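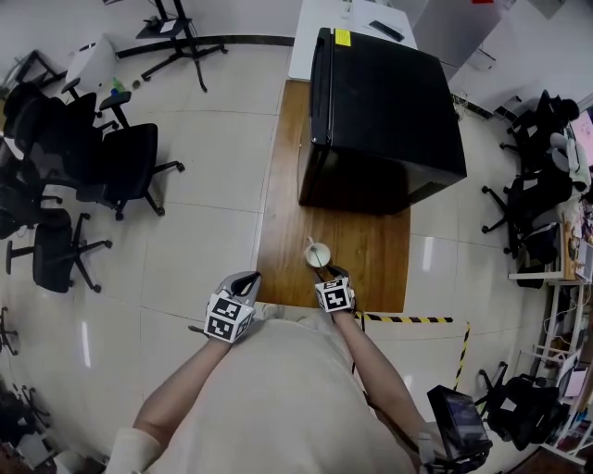
The cup on the table, with its stirring stick or straw.

The Cure at Kukitz

Győző Bodnár had paid 69 euros for the bottle and he wanted it known that he did not believe in it.

"Then why buy it?" said Enikő.

"To have it tested."

"By whom?"

He had no answer to that, so he read the label out again. Clirik, it said, was drawn from a spring above the village of Kukitz, where people commonly lived past ninety and slept like children. Three drops in a cup of milk and water, stirred well, taken before bed. He had been to Kukitz once, in April, for a funeral. The dead man was fifty-eight.

"Perhaps he'd moved there late," said Enikő Fülöp. She had lived across the landing from him for years and came over most evenings to disagree.

"There isn't a spring, either. There's a tap behind the bus shelter."

He fetched a small white cup, did what the label told him and put it down in front of her. It looked like the water you get when you rinse out a milk pan. She bent over and smelled it.

"Nothing," she said.

"Exactly. You're smelling 69 euros' worth of nothing."

"My sister swears by it."

"Your sister swore by the magnets."

Enikő let that go. The magnets had been a bad year for the whole family. She turned the bottle round and found the small print on the back, which he had not been able to manage without his other glasses. Bottled for Billoreo by Szilágyi and Sons. Batch 3348. In a survey of 1000 customers, most reported a feeling of improvement.

"A feeling," said Győző. "Improvement in what? Their French?"

"You haven't slept since the summer."

"I sleep."

"I hear your radio at 4 in the morning. I know more about the price of wheat than any woman in this building."

He looked at the cup for a while. A tram went by below and the spoons moved in the drawer. He said that a thing like this worked only on people who wanted it to, and that he was the wrong sort of person, and that if he drank it he would prove nothing whichever way it went, because one old man was not a survey.

"No," said Enikő. "Goodnight, Győző."

When she had gone he washed up his plate. He wrote to Billoreo, a long letter, asking for the names of the 1000 and the position of the spring, and dated it October 18, 2025. He could not find a stamp. Then he drank the stuff standing up, all of it, and it tasted of milk.

At 4 Enikő woke and lay listening to the wall. The radio was on, but lower than usual. Something about barley.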